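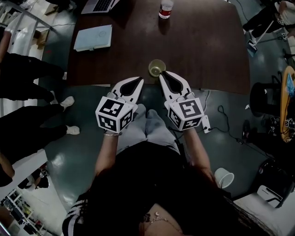
Wultden moves desk tasks to a shared table in its open hall

Friday, September 20, 2024
By Agathe Barbier

Wultden has moved its desk-handling sessions into the double-height hall of its building. Operators work at a large dark brown table, moving everyday items such as cups, bottles and notebooks.

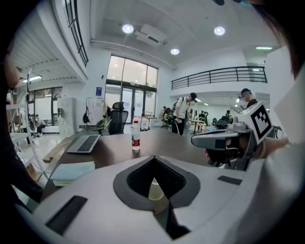 Each operator completes 14 short tasks per session, with a break after the first seven. Laptops stay on the table during the work — Elvia Serrano, who runs the schedule, said clearing them would make the desk less like one in daily use. The target is 200 sessions by March. Results will go to Lillex for review.

14 shares
2 comments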